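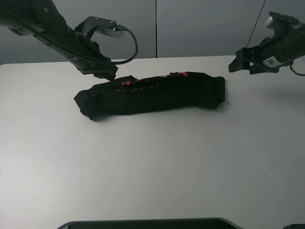 Marek Olsavik

2023-12-15

4. Folding station: daily start and work beside the arms

This section is for the packing staff at Lustenton. It replaces the paper sheet from February. Please read it before your first shift at the station, also if you folded by hand before.

4.1 What is changed for you

Until now one person folded, checked and bagged each shirt. With the Trulus station the two arms make the fold and the person does the check and the bagging. You do not need to know programming. You need to know how a good fold looks, and this you know already better than the arms do.

The station folds the T-shirt into a long, narrow bundle. It is a different shape from the square fold which we used by hand, so the old cardboard template does not fit anymore. Do not refold into a square.

4.2 Start of the shift

1. Look at the tabletop. It must be clean and dry. Remove threads and labels with the soft cloth.
2. Look at the cables at both wrists. A cable may hang in a loop, but it must not be caught under the arm or pulled tight.
3. Wipe the camera on each arm with the lens paper. Do not use the cloth from step 1.
4. Turn the key on the cabinet to ON and wait for the green lamp.
5. Press HOME. Both arms go up and stop over the table. Keep your hands behind the yellow line during this time.
6. On the screen, choose the size and the color of the batch.

Note: For black shirts always choose DARK. With the normal setting the cameras can lose the edge of the sleeve, and then the arm takes only one layer.

4.3 Folding a batch

1. Lay the shirt flat in the middle of the table, the neck to the left.
2. Step back and press START.
3. Wait until both grippers are open above the table and the lamp is green again. Only then take the bundle.
4. Check both ends. One end can be a little thicker because it is tucked under. This is accepted. Soft wrinkles are also accepted.
5. Check the print. A small part of it can show at the upper edge of the bundle, as with the red print on the black shirts. If a big part of the print is outside, open the shirt and fold it by hand.
6. Put the bundle in the bag and press COUNT.

The counter stops at 300 pieces. Call the shift leader, who will empty the cart and reset it.

CAUTION: Never reach under a gripper to make a wrinkle flat, also when the arm does not move. A standing arm can be waiting for the camera. Press PAUSE first.

CAUTION: Do not remove or cover the code label on the wrist. The service person from Matsuda needs to read it.

4.4 When the arm stops by itself

Code 718 on the screen means that the fabric was not found. Press PAUSE, lay the shirt again and press START. If the same code comes 2 times with the same shirt, fold this shirt by hand and continue with the next one. It is not counted as your mistake.

For all other codes, write the code in the station book and call Brovident service. Do not turn off the key before they answer.

4.5 Changing places

One person stays at the station maximum 4 hours, then changes with the person at the hand folding table. We keep the hand table for baby sizes and for shirts with buttons.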